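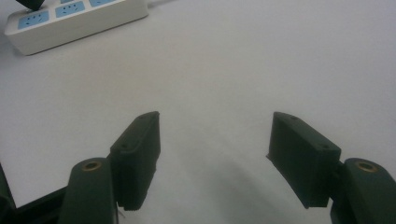
Why does the sentencing calendar show the wrong release date for some inmates?
Time served before trial gets subtracted twice if the case was moved between courts. Fix is in the works, check dates by hand until then.

Ticket 2917, Pistmont county court records, Tidalum docket module
Opened by Ynyr Voyle, October

8:14 am - drug trafficking case, two defendants. One came over from Bevan with 14 months credit, system took off 28. Other defendant fine.

Re-ran import, same thing. Cleared the credit feild, saved, came back doubled.

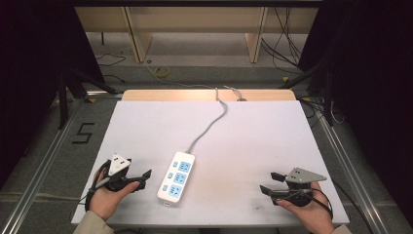

Credit gets written once by the transfer job and again when the clerk hits save. Turned off the transfer job at the Pistmont end. Records terminal needs a restart after, use the square by its outlet on the white power strip, each of the three has its own, if those are switches. Then re-enter credit by hand.

Still open. Droseck has the logs, no reply yet. Dont print comittal orders from this screen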